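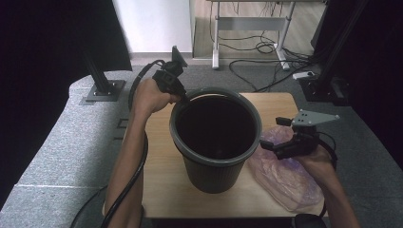
The ribbed grey bin, with a pinky-lilac bag on the table beside it.

Bins and bin bags: your questions
By Korkor Ankrah, July

I wrote one small post on Yimyam about lining a wastepaper bin and got more messages from it than from the entire kitchen series (which took me months, thank you very much). So I've gathered the questions that keep coming up and answered them in one place. I'm only talking about small indoor bins, the sort you have under a desk or next to the loo. Kitchen bins are another matter and wheelie bins are between you and your council.

How do I know what size bag to buy?

Measure round the rim with a bit of string, then halve it. That's the narrowest a bag can be, laid flat, and still go over the top. Then measure the height of the bin, add half the width of the base, and add a decent turnover for the rim. Mine come to 28 cm or so short of what the packet calls "large", so I buy the medium and we're all happy.

Litres are much less help than you'd think! A short fat bin and a tall thin one can hold exactly the same amount and need completely different bags. If the packet gives you centimetres, go by those and ignore the big number on the front.

Which way up does the bag go?

The sealed end goes down, and I'm not being funny, I've had this question several times. On thin bags the seal and the opening look identical. Feel along both short edges: the seal has a slightly hard line running across it, a little way in from the edge, and the other end doesn't.

If you're tearing them from a roll, mark the open end of the first one you find with a felt tip and see which way it was facing. All the rest will come off the same way.

I can't get the bag open. What am I doing wrong?

Nothing, they're horrible. Rub the open end between your palms as if you were warming your hands up, and the two layers will slide apart. Slightly damp fingers work too. A wet flannel over the side of the basin is perfect if you're doing the bathroom bin anyway.

What doesn't work is picking at the corner with a fingernail, which I did for years and which is how I know what a bag with a hole in the corner does with cold tea.

Do you open the bag up before it goes in the bin, or once it's in?

Before. Get your hand inside and give it a good flap so it fills with air, then lower it in and fold the top over. If you push a flat bag down into the bin and try to open it in there, you end up with a sort of crumpled wad at the bottom and a lot of bag left at the top.

I put the bin up on a table when I'm doing it, by the way. I can get both hands round the rim without bending, and I can see what I'm up to. If your bin's been on the bathroom floor, wipe the bottom first (or put newspaper down, if you're the newspaper type).

The bag puffs up and won't go down to the bottom. Help!

That's trapped air, and it's the most common message I get. The bag makes a seal against the sides of the bin, the air underneath has nowhere to go, and the whole thing sits there like a balloon.

Lift one side of the rim a little, push your fist slowly down the middle, and let the air out up the side you've lifted. Then fold that side back over. With some ribbed bins you'll find the air gets away up the grooves a bit more easily, but that depends on whether the ribs go right through to the inside, and plenty don't.

Gaétan Fortin wrote in to suggest drilling a couple of little holes in the side near the base. It does work! I'd do it in a bedroom or a study. I wouldn't in a bathroom or anywhere you might chuck a teabag.

How do I stop it sliding down when I put something heavy in?

There are a few ways and I'd try them in this order.

First, use more turnover. Most people fold over about a thumb's width and it's never enough. Give it a good hand's width if the bag will stretch to it.

Second, twist the slack. Gather up the loose bit on the outside, twist it into a tail, and tuck the tail up under the rim or tie it in a small knot. A rolled rim is very good for this, there's usually a lip underneath that holds on to it.

Third, a big elastic band round the outside, just below the rim. Audrey-Anne Doucette uses a stretchy hairband, and says it's lasted far longer than any of the rubber bands she tried, which went brittle and pinged off into the bath.

I've also been sent a plastic hoop called the Ledidico, which clamps the bag on from above. It held the bag beautifully and I hated looking at it. That's all I can tell you.

Does it matter if the bag shows over the edge?

Only to you. I mind it in the sitting room and not at all upstairs. If it bothers you, go for a bag close to the colour of the bin, or a see-through tinted one, where the rim shows through a bit and the whole thing looks softer. I've a weakness for the pale pink and lilac ones and I don't care that they match nothing I own.

Some people fold the bag over and then push the edge back up under itself for a neat hem. Lovely. Takes ages.

Do I need a liner at all?

In a study, with dry paper and the odd pencil sharpening, no. Tip it straight in the recycling and give the bin a wipe every now and then. I stopped lining my desk one and haven't missed it.

For bathrooms, bedrooms with a cold going round, and anywhere that sees apple cores, I'd line it. Paper bags are fine for dry rubbish. The compostable ones are thinner and they do go off, so don't stockpile them. I bought 100 in one go and the last of them came apart in my hands like wet tissue.

Can I use old carrier bags?

Please do. Loop the handles over opposite sides of the rim, or if the bin's too wide for that, cut each handle at the top and tie the ends together round the outside. Check for holes first by holding the bag up to a window.

Is it worth keeping spare bags in the bottom of the bin?

I love this one and do it everywhere. Put a small folded stack at the bottom, under the bag in use, and when you take one out the next is waiting. Three is plenty. Any more and the bottom goes lumpy and small bins start to tip when they're empty.

Niilo Lehtinen says he leaves the whole roll down there and pulls the next one up through, still attached. I tried it and got two bags every time, but he swears by it.

How do you fold loose bags so they're not all over the drawer?

Flat on the table, smooth the air out towards the open end, fold in thirds lengthways, then fold up from the bottom into a rough rectangle. Rough is fine! I know there are people who do the little triangles. I did the little triangles for one winter. They come undone as soon as someone else goes in the drawer.

My bin smells even with a liner in. Why?

Something has got underneath. Take the bag and any spares out, wash the bin with warm soapy water and a spoonful of bicarb, and get an old toothbrush into the ribs and round under the rim, where all sorts collects. Let it dry completely, upside down with one edge propped up, before you put a new bag in. A bag against a damp bin will smell by Monday whatever you do.

Plastic does hold on to some smells for good, mind. If you've scrubbed it twice and left it outside for an afternoon and it still pongs, demote it to the shed. They make very good bins for garden string.

Can I ask you something that isn't on here?

Of course, but have a look in the comments under the original post first. Colleen MacPherson has answered more of them than I have, and she's especially good on pedal bins, which I can't stand and won't have in the house.

Contact Yimyam | © Yimyam, all rights reserved | Back to top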